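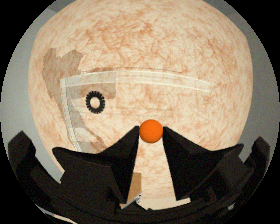 Orange ball between the fingertips, with the little toothed ring still on the table behind it. Simulated.

Home Posts Shop notes About Search

Can it clear a table yet?

Most evenings in April I had the simulator running on the kitchen counter while I did the dishes by hand. I know how that sounds. The idea was to get an answer to a question people at work keep asking me, which is whether they should wait a couple of years and buy a machine to do the boring parts of the day.

I work in the back half of a repair shop in Plindbridge. We fix mixers, fans, sewing machines and anything else with a motor that will fit through the door. At the end of a shift every bench has small stuff all over it, and someone has to sort it. Screws go in one bin, gears and rings in another, and whatever a customer's kid dropped in the bag goes back in the bag. At home the same job is called picking up the living room.

So that was the chore I picked. Clear a table with a few unrelated things on it. No folding, no washing, no stairs.

The software is Jarnine, which is free for home use and runs badly on my computer. I set it up with a two-finger gripper and a view looking down past the fingers at the tabletop. I gave the table a busy veined surface on purpose. Real counters have patterns, and the demos I have watched mostly use plain ones. The control program is called Vishwakarma, a hobby project I found through a parts forum. It takes a written instruction and tries to do it.

I ran 160 attempts over the month. I kept notes on paper for the first two evenings and then switched to a spreadsheet when I couldn't read my own writing.

The ball is the easy one. It is round and bright, and nothing else on the table is that color. The fingers come down on either side of it and touch. When it goes wrong, it's usually because one finger gets there before the other and the ball rolls off toward the edge. A person would stop it with the side of a hand without thinking. The program goes back to its start position, looks again, and plans the whole thing over. That is fine in a simulator. On a real bench the ball would be under the compressor by then.

The ring is harder. It's small and black with bumps along its outer edge, much like the gears I take out of stand mixers. A person picks up something like that by sliding it to the edge of the table, or by pressing down on one side with a fingernail. The gripper does neither. It tries to pinch it from above, and the fingertips have to be in just the right place. When they aren't, they skate over the top.

Then there is the see-through stuff. I put a clear object on the table next to the ring, since half of what I throw out every day is clear packaging. You can see the table pattern right through it, and what gives it away is mostly the thin white lines along its borders. The program would reach through the spot where it was as if the space were free. I tried wording the instruction differently. "Remove the clear part first" got me a long pause and then another try at the ball.

Shadows were a problem too. There's a squared-off patch of shadow by the ring that I took for an object myself the first time I looked at a saved view, so I can't be too hard on the software. I moved the light after that and it did a little better. I don't get to move the sun when it comes through the shop window in the afternoon, though.

We do have one machine at home that earns its keep. It's a Mostik floor vacuum, bought used, and it does one thing. It does it well because I pick everything up off the floor first. That's the part I was hoping to hand over -- the picking up before the vacuum can start. Nothing I ran in April makes me think I could.

A few people have told me a simulator isn't a fair test. They have a point, and I think it cuts in both directions. The simulated table doesn't have grease on it and the parts don't stick together. But contact is hard to simulate, and a soft ball in a real gripper might behave better than mine did. I would want to try it on a real arm before I told anyone to give up on the idea.

What I'd tell the people at work, for now:

If your job is the same part in the same place all day, a machine can do it, and has been able to for a long time. Get a quote.

If your job is a mixed pile, I wouldn't plan on it. One item out of the pile, yes. The whole pile without someone standing next to it, no.

If any of it is clear plastic, do that part yourself.

I have two changes I want to make before I try again. One is a second view from the side, so the program can tell how tall things are. The other is softer fingertips with a thin edge, closer to a fingernail, for the ring. Both are simple enough to set up in Jarnine, and the fingertips I could make at the shop if I ever get hold of an arm.

The spreadsheet is a mess but I'll clean it up and put it under Shop notes. If you have run anything like this with washers or bottle caps, leave a comment and say what grip you used. I'm also looking for a cheap used arm within driving distance of Plindbridge, working or close to it.

14 comments Share Print

Contact Copyright, all rights reserved Back to top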